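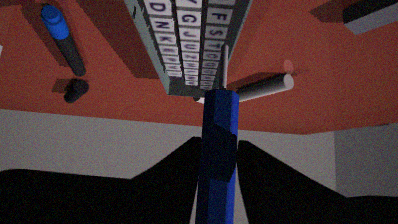

Which gripper should we use for picking small things up off the floor?

For most of what we tried, the wide two-finger one. It closes slower than the narrow one but it lets go cleanly, and the arm spends less time going back for a second attempt.

That is the short version of the gripper comparison, which finished in May. Tín Tạ asked for a longer one for the newsletter, so the rest of this item is for anyone who will be using the arm later in the year.

We compared two pairs of fingers on the same arm in simulation. The narrow pair is the one Plaltar supplied with the arm model. The wide pair is Redevon's, with flat inner faces and no padding. Nothing else was changed between runs. The controller, the starting pose and the speed limits were the same throughout, and the loose objects were put back in new positions before each run by the script Arnulfo Usuga wrote over the winter. In all we did 3,000 runs, split evenly between the two.
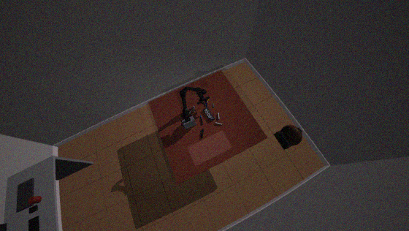 Small objects near the base gave both pairs the most trouble. The arm has to fold back on itself to reach them, and the wrist comes in at an angle, so one finger touches the floor before the other. With the narrow pair this usually ended in the object being pushed away. The wide pair pushed things too, but often caught them on the way.

Long blocks were the easiest for both. If the fingers closed near the middle, the lift nearly always worked. If they closed near one end, the block swung, and the narrow pair dropped it more often than we had expected from the bench notes. Thin sticks were a draw. Standing up they are simple enough, lying down they are not, and neither pair is much good at getting a stick off a soft surface.

We logged 287 drops with the narrow pair and did not log the wide pair's drops properly until late on, so please don't ask for a straight comparison of that number. The logging is fixed now. Arnulfo is repeating the wide runs and will put the figures in the shared folder under Rerkthorpe, next to the old controller tests.

On cameras, we kept both views, one at the wrist and one high up over the room. The wrist view is the better one for the last part of the approach. Its weakness is that the fingers take up a lot of it once they are nearly closed, and anything held between them hides what is behind. The overhead view sees the whole layout but small items are only a few pixels across. Switching from one to the other at 11 cm above the object worked better than switching at 5 cm, which left the controller too little time to correct.

The Stubbs controller coped with all of this without changes, apart from one setting. The closing force needs to come down when you fit the wide fingers. If you leave it where it was, light objects jump sideways as the fingers meet them. The value we used is in the config file with a comment beside it.

Padded fingers are next. Tín has a model of a set ready to load, and the first runs will use the same room and the same objects. If you have a shape you would like added, send the mesh to Arnulfo with its weight, and say which way up it should start.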